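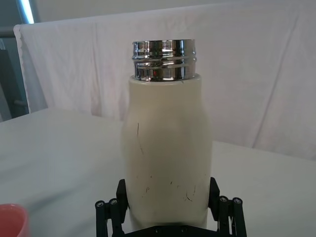

Subject: Re: [drillitz-arm] Gripper closing force on painted bottles
Date: May 13, 2026
List: Bratside shared workshop, arm builders

On the gripper thread, a list member wrote:

> I have my arm repeating a pick and place now, but the closing force
> is still guesswork. With the force turned down, a metal bottle slides
> when the arm lifts. With it turned up, the servo hums and gets too
> warm to touch after a few minutes. Two questions. Are people gripping
> low on the bottle or up near the neck? And did you keep the hard pads
> or put rubber on them?

I grip low, on the part of the body that tapers toward the base. The cream bottle is the one I use for most of my tests. It has no lid, so the shiny neck is exposed, and I wanted the fingers well away from that. With the neck in the gripper, a small error in wrist angle tips the whole bottle. Down low, the pads sit on either side of the body and the palm is close behind them, so there is less room for the bottle to swing.

The drawback is the taper. My pads are flat and the sides of the bottle are not parallel there, so if the height is off, the pads touch on one edge only. I fixed most of that by setting the approach height from the tabletop instead of from the top of the bottle. The shoulder would be easier to find with the camera, but I would sooner trust the table.

I kept the hard pads. I tried rubber from a bicycle tube and it gripped well, but the glue let go and one pad came back folded under. If you want to try it, rough up the pad first and leave the pointed upper end bare. Mine caught there every time.

For the closing force, I stopped using a fixed position. The Draker board reports servo current, so the script closes in small steps and stops when the current rises on two readings in a row. Then it backs off 2 steps and holds. On my bottle it usually stops at count 134. Please don't copy that number, your horn will be on a different spline and your count will be different. What matters is the back-off – without it my servo hummed the same way yours does.

Check the link screws before you change anything in software. There are two on each side of mine, and one loose screw gives enough play to look like a force problem. I used thread locker on all four. The holes in the Hattar printed links are a bit tight for the screws, so run a drill bit through by hand before you assemble them. If you force the screw in, the link binds, and the servo current goes up before the pads have touched anything.

Also, pick a bottle you don't mind scratching. The paint on mine has dark scratches and small chips all over the body, and I would not use a good one for this.

Still open on my side:

– The script does not notice if one pad touches first. It pushes the bottle across the table until the other pad meets it. That works on a smooth white top, but I doubt it will on the bench mat at Bratside.

– A pink cup is next. I expect the threshold will have to come down a lot for it, and I have not picked a starting value.

– I have not tried the bottle with water in it. If anyone has, I'd like to know whether you changed the hold current or only slowed down the lift.

The stepping script is in the Drillitz folder on the workshop drive, with the threshold and the back-off at the top of the file. I'm planning to redo the pads in June, so if you have a pad shape that copes with a taper, send it to the list before then.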